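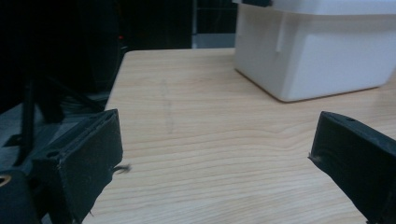 Figure 3. Table surface at the packing station, with the open gripper in the foreground and a white plastic box at the back.

4.2 Pad condition and the distribution of work

The hand-held gripper was introduced at the Bistwood packing station in November, alongside the existing manual procedure. Under the manual procedure, a packer picks up each item by hand and places it in the shipping container. Under the recorded procedure, the packer performs the same placements while holding the gripper, and the recorded motions are later used to program the automated cell (Section 3.1). Both procedures use the same table and the same order lists. Output targets were lowered during recorded shifts and restored afterward.

Interviews were conducted with packers and line supervisors by the second author. Respondents were asked to describe a normal shift before and after the change, without prompting on particular tasks. Answers were coded independently by two readers, and disagreements were settled by discussion with a third.

The largest change reported was in the kind of attention the job required. Packers had previously judged grip by touch and corrected it without stopping. With the tool in hand they relied on sight, and several described watching the gap between the fingers closely throughout a placement. Pacita Castillo, a packer on the early shift, stated: "I used to look at the next item while my hands finished the last one. With the gripper I look at the one I have until it is down." Supervisors reported the same pattern and attributed the slower pace of recorded shifts mainly to it.

A second change concerned upkeep. The original plan assigned all maintenance of the gripper to the Tretent service contract, under which pads are replaced after 300 operating hours. In practice the packers inspected the pads themselves at the start of each shift and trimmed stray fibers when they judged it necessary. This work did not appear in the job description and was not timed. Figure 4 shows the fingers open over the table. The fibrous pads are ragged along their edges, and a tuft of loose strands hangs from the bottom of the left pad.

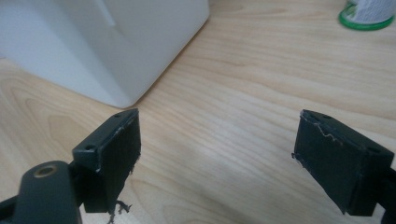 Page last modified: 24/03/2019

Figure 4. Gripper fingers with worn pads. A pale thread lies across the upper part of the right pad.

Opinions differed on whether pad wear affected the work. Packers tended to say that it did and that they adjusted their approach angle accordingly. Supervisors tended to regard it as cosmetic. The recordings do not settle the question, as pad condition was not logged before week six. A log sheet designed by Miłosz Czarnecka was then added to the shift handover, and inspection was allotted 60 seconds of paid time per shift.

Of the 255 recorded placement sequences retained for analysis, 111 date from after the log sheet was introduced. Comparison of the two sets is limited by a change in the product mix over the same period, when the Fundora orders were moved to another line. We therefore report the sets separately in Section 5 and make no claim about the effect of inspection on placement time.

The third change was in who was consulted. Packers who had used the gripper for several weeks were asked by engineering staff to review planned motions for the automated cell. This gave them a role in decisions previously made off the floor, but it carried no change in pay grade during the study period.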